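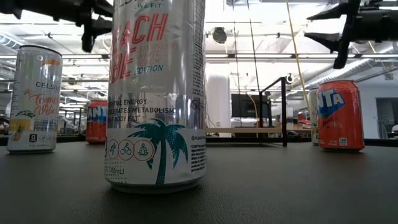
*Fig. 1. Two Celsius cans on a dark grey tabletop: silver (white peach flavour) in front, white (Tropical Vibe) behind it and to the left.*

## Unit 4: Reading a printed can

Course: Packaging and Labelling, Akberg site. Revised Jun 4, 2019. Replaces the May handout.

### 4.1 Text on a curved surface

A can label is designed flat and read round a cylinder. From any one position the reader sees less than half of the circumference, and the type nearest the sides is narrowed. In Fig. 1 the line "ESSENTIAL ENERGY" and the two claims below it are partly lost on the left, where the silver can curves away.

For the exercises, the *front panel* is the central 70 degrees of the cylinder. Text outside it is recorded as side text — this includes narrow vertical columns such as the nutrition and ingredient text at the right of the silver can.

### 4.2 Classes of label content

| Class | Item in Fig. 1 |
|---|---|
| Brand | "CELSIUS", black capitals, white can |
| Variant | "Tropical Vibe", orange cursive |
| Claim | "ACCELERATES METABOLISM" |
| Volume | "12 FL OZ (355mL)", silver can |
| Pictogram | runner, cyclist, seated figure |
| Decoration | teal palm tree; green leaves, pineapple |

A claim is recorded word for word. Recording it does not mean accepting it; evidence is dealt with in Unit 6.

### 4.3 Contrast

Compare the variant text on the silver can. The large letters are red, while "SPARKLING WHITE PEACH" is in faint pink. Pale ink on a metallic ground is sensitive to the angle of the light, so readings must be taken under the fixed lamp at 40 cm. Use the Corkisa chart, not the older Saraç one.

### 4.4 Exercise

1. Copy out all legible text on the silver can, by class.
2. Mark incomplete words with square brackets. Do not fill in missing letters from memory.
3. Repeat for the white can.

Maximum mark 17. Hand in on the Stitovton form, one sheet per can.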